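Why Do We Pack the Heavy Things First?

Learning at Home, Tallwood pages for young readers
5/2/22

Do you like to go on a picnic? Before the picnic there is a small job, and children can do it very well. The job is packing the bag.

A cloth bag is soft. It has no shape of its own. When you put it on the table, it lies down like a sleepy cat. When you put things inside, the bag takes the shape of these things. So the order of packing is important.

Think about a bottle of water and a bag of chips. The bottle is heavy. If the chips are at the bottom and the bottle stands on them, you will eat crumbs for lunch! Put the bottle in first, and the chips on the top.

Why is a bag of chips so fat and so light? It has air inside, or another gas which keeps the food fresh. The gas is also a pillow. It protects the chips when somebody pushes the bag a little. But the pillow is not strong enough for a bottle.
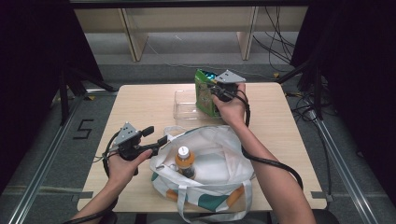 A box is different from a cloth bag. It has hard walls, and it keeps its shape when it is empty. Small snacks stay together in a box and do not run away under the towel. If the box is made of clear plastic, you can find your snack without opening or emptying anything. A cloth bag is better for carrying, for it has long handles and you can hang it on your shoulder. At home you can fold it and put it in a drawer.

In the village of Minville, where I live now, we walk 30 minutes to the lake. On such a long way you feel every mistake of packing. Once I put all the heavy things on one side, and the bag was hitting my leg until we arrived.

Try it yourself

Take a cloth bag, a full bottle, a small towel and a snack bag. Put the bag on a table and open the handles wide, one to the left and one to the right. Now you can see the bottom. First put in the bottle, then the towel next to it, then the snack. Lift the bag slowly. Does it hang straight? If it leans, move the bottle more to the middle and lift again.

After this, take everything out and pack in the wrong order. How does the snack feel now?

New words

Handle: the part of a bag which you hold in your hand.
Crumbs: very small pieces of food.
Clear: you can see through it.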